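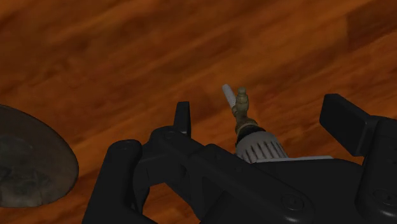 Sim view, gripper with the valve (white ribbed head, brass fitting) over the wood tabletop.

26 Apr 2021

Open day at Goodwin is done, writing this down before I forget it all. We had the Zamell station in the front room with the sim up on the big screen, and I ran the valve task on and off from lunch until they shut the doors. Far more people than in November!

Best group was the heating folks from Novurard — six of them, and they knew radiator valves a whole lot better than I do. They spotted right away that ours looks like a thermostatic one and wanted to know why we'd grab it by the head. Fair question. The ribs give the contact model something to work with, but they'd hold the brass if they were fitting it for real, so I want to try a brass grasp too. One of them also thought the tarnish on the fitting was a nice touch (I told them the texture came with the model).

Kids mostly wanted to drive. I let them jog the arm with the speed cap on, and we got one crash of the viewer, my fault, I'd left the logging on full and the disk filled up. Restarted with logging at 5 Hz and it behaved.

Numbers, for whoever picks this up: 39 demo runs, 320 MB of logs, all on the Dilon share under openday. I haven't sorted the good grasps from the bad ones yet.

Things to fix before the next one:
- the wood is too shiny, glare on the big screen was awful from the back row
- reset button needs to be way bigger
- finger pad friction, still using the old value, check against the bench test
- print more handouts, we ran out by around 3

Also somebody left a blue umbrella at the station. It's on the hook by my desk.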